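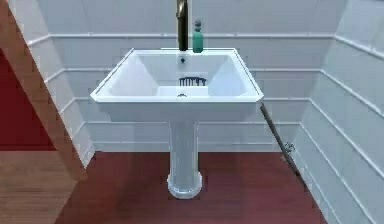

The Flernar bathroom arm is sold as a way to get out of wiping the sink, and after three months with one I can say it mostly does that, provided you do a little work first. The kit is a wheeled base, an arm with a two-finger gripper, a charging plate and an app with a planner in it. The planner draws the room on your tablet and lets you run a job there before the arm tries it for real. Get into the habit of looking at the basin on the screen the way the arm will have to deal with it. A green soap bottle on the back rim, just to the right of the faucet, is in a fair place, but it has to come off before the rim can be wiped. A small dark thing with teeth, like a comb, lying down in the well toward the back is harder. It sits low, with sloping walls to get past, and I would pick something like that up by hand every time.

Pedestal or cabinet

A pedestal sink suits the arm better than a vanity. The base can roll in close, with no doors or toe kick to bump. The drawback is that you have nowhere to put things, so everything ends up on the rim. Put up a small shelf within reach of the arm and mark it in the app as the "put away" spot. Mine is at elbow height and holds the soap, a cup and the toothpaste. Anything the arm can't recognize also goes there, and you sort it out later.

Soap bottles

Use a pump bottle with straight sides. The gripper closes on the body, and a bottle that tapers toward the top slides out of it. Keep it at least half full. My empty one tipped over twice. If you like a bar of soap, keep it in the shower and off the sink, as the arm is no good with bars at all.

A color that stands out from the sink also helps. I had a white bottle on a white sink and the arm knocked it onto the floor. I wrapped a strip of blue tape around it and had no more trouble.

Combs, hair ties and other flat things

Flat things are the weak point. The fingers need something to get around, and a comb lying flat against porcelain gives them very little. Stand combs and brushes in a cup. Hair ties and bobby pins should be in a drawer before you start. If the arm misses one it will wipe over the top of it and push it toward the drain.

Set the drain screen before the first run. A plain mesh one from the hardware store is fine. Do not use the kind that sits up above the drain like a mushroom, or the pad will catch on it.

Wiping

The pads that come in the box are thin and leave streaks. I switched to Honkanen microfiber pads, which fit the same clip. Wet the pad, wring it hard, then clip it on. The arm does the rim first, then the slopes, then the bottom. It does not do the back of the faucet and it does not get into the overflow hole. Do both yourself with an old toothbrush when you change the pad.

Plain dish soap and water is enough for a weekly clean. Do not put bleach or anything gritty on the pad. The manual says the same, and the rubber on the fingers is expensive to replace.

Floors and cords

The base needs a flat floor. It climbs over the metal strip in my doorway but not over a bath mat, so hang the mat up first. Any pipe or bar running along the wall beside the sink should be marked as off limits in the planner. Do this even if it looks well clear. The elbow of the arm swings out wider than you expect when it reaches for the far corner of the basin.

Keep the charging plate out of the bathroom. Mine is in the hall.

What it costs

I paid $1,769 at Ganness in July. The regular price is $1,899. Pads are extra, and so is the longer forearm, which I did not buy and have not missed. The Drestano is the other one people ask me about. I tried it at a neighbor's house. It is quieter and it grips small things better, but it has no planner, so you teach it each job by moving the arm through it by hand. If you have one small bathroom that never changes, that may suit you fine. We have two kids and the sink is different every morning.

A full run on my sink takes 14 minutes with the rim cleared and a good deal longer if it has to move things. I can do it by hand in three. I still use the arm, mostly at night after the kids are in bed, and for a relative with a bad shoulder I would recommend it without much worry. For anyone else I would say wait for a sale.

Upkeep

Wipe the fingers with a damp cloth after every run.

Check the pad clip for hair once a week.

Redraw the room in the planner if you move the shelf, the trash can or the hamper.

Battery life has held up so far. The longest I have had from one charge is 98 minutes, with the arm idle for part of that. When it drops low it goes back to the plate by itself, and if it was holding something it puts it on the shelf first.

Emlyn Powell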